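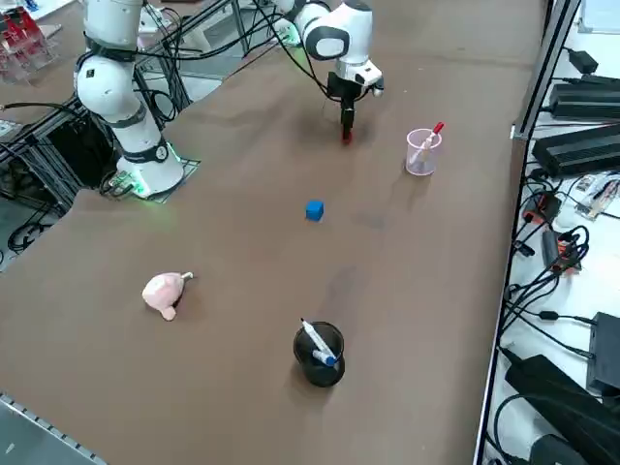 The Larnov two-arm bench kit is sold to small workshops that want to find out whether a robot can take over the fiddly end of a job. I run a small parts-packing shop in Hundmont and had the kit on trial for 12 weeks. My question was a simple one: could it clear a bench at the end of a shift? A pen holder with a marker in it, a small blue cube and a pink plush toy are easy work for a person. For a pair of arms, each of them is a different problem. The cube has flat sides and is what a parallel gripper likes best. The toy is soft and has no obvious place to hold.

Setting up took two evenings. The arms bolt down to plates and the instructions are clear enough, but allow more space for cabling than the brochure suggests. I would not put this on a bench you need for anything else. The floor plan in the manual assumes you can walk all the way round the table, and in my shop you can't.

Teaching it a job means guiding it through the motions many times over. I recorded 151 runs of a basic tidy before I was happy to leave it alone with the task. Blocks came good early. Markers were slower, particularly when they had to go into a cup standing up, and the results changed if I moved the cup a hand's width from where it had been during teaching. The plush toy was hit and miss to the end of the trial. 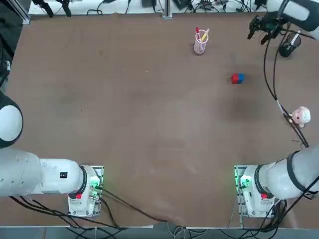
Both cups, the two-tone block and the toy at the right of the table, with the gripper open.

Speed is the other issue. A tidy that takes me under a minute took the kit 8 minutes on a good run. That might not matter overnight, but it will stop where it is if it drops something, and somebody has to come in and reset it. I also tried it on folding polishing cloths and gave up after a week.

On the plus side, the arms are quiet and they repeat a learned move very well. The grippers were gentle with plastic cups and I had no breakages. Support from Escobedo, the distributor, was good. They answered the phone and replaced a faulty cable without an argument.

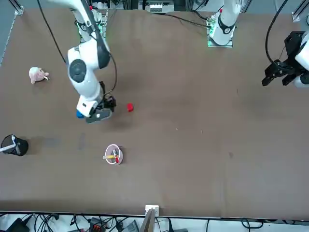 Red cube beside the gripper, markers in the pale cup below.

The lease is 700 dollars a month, with training extra. I looked at the single-arm Distbridge unit as well. It is cheaper and takes up less of the bench, but it can't hold a container steady while it fills it, and half my jobs need that.

For household chores, I'd say no at this stage. A kitchen bench changes every day and this kit wants things kept much the same. For a shop with one dull, repeated job using rigid parts, it is worth asking for a trial. I sent mine back in September and will look again when the next software version is out.

Rating: 3 out of 5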